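Which Karnesberg episodes should a 4-year-old start with?
Posted in Kids' TV and Streaming
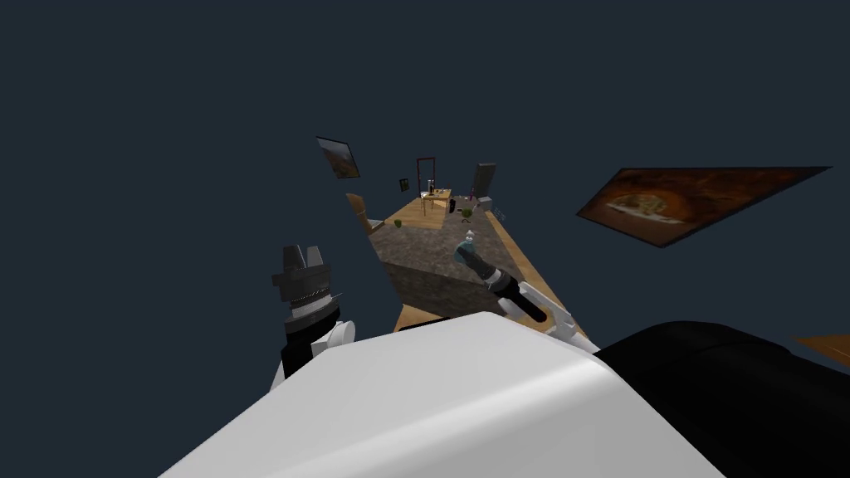 Computer-rendered view with two robot arms, the left gripper empty.

My son is 4 and has got through every preschool cartoon we have. A mom at daycare mentioned Karnesberg, the animated one about the lighthouse town where Imari and her uncle Gaillard answer letters from kids. I looked it up and there are 2 seasons and a lot of episodes, and the order on our streaming app doesn't match the order on the back of the DVD. Does it matter where we start? He gets upset by storms and by anyone being lost, so I'd like to skip those for now. Also, is there much reading on screen? He knows his letters but that's all.
— tidepool_mom

Jericho Abella
Order doesn't matter in season one. Each episode is one letter and one answer, 23 minutes with the songs. The app sorts them by title, so ignore that.

Good ones to begin with are "Why Is Bread Full of Holes," "The Loud Whistle" and "Gaillard Counts the Stairs." They stay in town and there's no danger in them. The bread one has a song my daughter sang for most of September, so be warned.

Skip "Fog Day" and "The Long Tide." Fog Day is the one where Imari can't find the harbor, and it goes on for a while before she hears the bell. The Long Tide has thunder in the second half. There's also a short bit of wind at the end of "Kites," but it's over quickly and mine didn't notice.

Season two is different. It has a running story about Dunex, the creature who lives under the pier, and you do need to watch that in order. I'd wait until he's closer to five or six. The jokes are faster and some of it is aimed at the parents.

On the reading — the letters are shown on screen but Imari always reads them out loud. The only thing he'd miss is the signs on the shops.

pgh_dad2
we started with season 2 by accident and it was fine. Dunex is the best character. kids don't care about the order

Wren's Nana
I agree with Jericho about Fog Day. My grandson is 5 and asked me to turn it off. He likes the book version better, where you can turn the page past the fog. Our library has the books in the picture book section, not with the TV tie-ins, so ask at the desk if you can't find them. I don't know about the DVD order, as we only have the first disc.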